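Hondthorpe Basket Set: README

Student project data card, second revision
Maintainers: Murray Prendergast (collection, hardware), Nazareno Zanetti (processing, baselines)

Summary

The Hondthorpe Basket Set is a collection of 797 teleoperated episodes recorded by the robotics club at Hondthorpe for its household tasks project. Each episode shows one arm with a two-finger gripper working on or near a laundry basket at floor level. The set was made to train and compare small imitation policies on a single desktop GPU. It was not built as a benchmark and has no leaderboard.

Tasks

reach_rim: move from the rest pose to a point over the rim and stop with the fingers open.
grasp_handle: close on one of the two end handles and hold.
drag_short: grasp a handle and pull the basket along the floor to a tape mark.
place_cloth: lower a folded towel into the basket and release.

The task name is stored once per episode. Instruction text is stored separately, in the field "prompt", and was typed by the operator before the episode started. Spelling in the prompts has not been corrected. If you need clean text, map from the task name.

Contents of an episode

One folder per episode, containing:

head/ color frames from the head camera, JPEG
state.csv joint positions, gripper opening, timestamps
action.csv commanded joint targets, same columns as state.csv
meta.json task, operator code, prompt, outcome, notes

State and action are logged at 100 Hz. Frames are logged at 20 Hz. The loader picks the nearest state row for each frame and does not interpolate. Timestamps are in seconds from episode start. Gripper opening is normalized, with 0 closed and 1 fully open.

There is no wrist camera and no depth. A wrist camera was tried in December and removed when its mount kept working loose during drag_short. The trial episodes were deleted.

Collection

Operators were club members. Everyone completed 20 practice episodes before any of their data was kept. Operator codes are two letters and are not initials. The key is not distributed.

Teleoperation used a leader arm and the Pestero bridge, version as pinned in requirements.txt. Later versions of Pestero changed the sign of joint 4. If replay sends the elbow the wrong way, check the version first.

Between episodes the basket was reset by hand. For reach_rim and grasp_handle the operator rotated it to a new heading each time, by eye. For drag_short the starting heading was fixed. We did not record basket pose, and recovering it from the frames is left to the user.

Outcome labels

"success", "fail" or "partial", set by the operator at the end of the episode. Zanetti then reviewed every drag_short and place_cloth label against the frames. The reach_rim and grasp_handle labels have not been reviewed. "Partial" is used only in place_cloth, when the towel ended up hanging over the rim.

Failed episodes are included. The default loader skips them. Pass keep_failed=True to get everything.

Splits

The first 500 episode numbers in the shuffled index form the training split. The next 100 are validation. The rest are test. The shuffle is by episode and ignores operator, so the same person can appear in all three. For an operator-held-out split, use splits/by_operator.json.

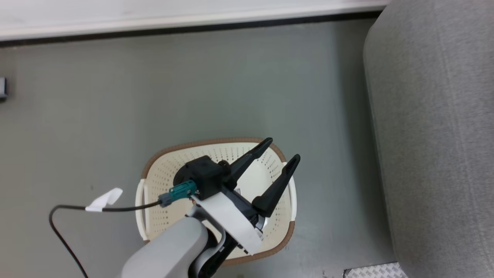
Cable slack needs attention if you extend the set with your own recordings. The lead from the wrist should have enough length for the full drag and should be checked after every reset. In early sessions it snagged on the basket during drag_short, and those episodes carry the note "cable" in meta.json. They were kept in the training split and removed from validation and test.

Known problems

The state log has short gaps in some episodes, caused by the USB hub. Gaps longer than five rows are listed in gaps.txt. Shorter ones are not listed.

Exposure was left on automatic for the first collection block and fixed afterward. Policies trained on the fixed block alone did worse on the automatic one. We have not looked into how much of that is exposure and how much is operator skill.

The arm often covers the near side of the basket in the head view. Any method that needs the full rim outline will have trouble with a large share of the frames.

Gripper opening drifts by a small amount over a long session. The Zalteck servo was rezeroed at the start of each session only.

Baselines

Configs for two baselines are in baselines/. The first is plain behavior cloning from the head frame and joint state. The second adds action chunking. Both train overnight on the club machine. Results are in baselines/results.csv, with seeds. The place_cloth numbers come from one seed and should not be quoted.

Use

Free for coursework and research. Please name the Hondthorpe club if you publish. The Blomqvist conversion script in tools/ has its own license, included in that folder.

Corrections to labels are welcome as a pull request against labels_fix.csv. Give the episode number, the old label, the new label and your reason. Do not edit meta.json directly; it is regenerated at each release and your change will be lost.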